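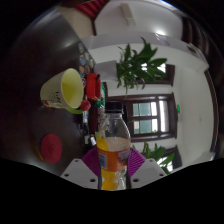

Gayan Gazi wants grip pads looked at every 8 takes, says 24 is too long and a worn ridge ruins the data before anyone notices.
OK, changed below.

Cakovon collection checklist, hand grippers, tabletop set, Griltville

1. Mount screws – snug both sides. Done.
2. Pads – ribs clean, no tears. Left one wiped twice, sticky.
3. Lens – wipe, dry cloth only. Done
4. Bottle caps closed before any grasp. CHECK THIS, Friday was a mess.
5. Nothing breakable near the table edge. Mugs go back in from the edge betwen takes.
6. Floor clear where operator steps. Ok.
7. Battery over 36 percent or swap. Swapped. 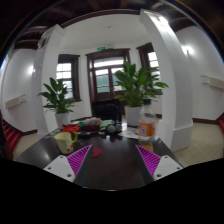 Do failed grasps get deleted?
Keep them, tag as fail, Rokeya Pathirana sorts them later. Only delete if the recording itself is broken.

8. Start and end pose held 2 seconds. Two takes short, redo.
9. Move objects after each take – not the same layout all mornng.
10. Wrist break for operator. Skipped, not ok, do it next round.

Signed off except 8 and 10. Nhi Đỗ has the spare pads.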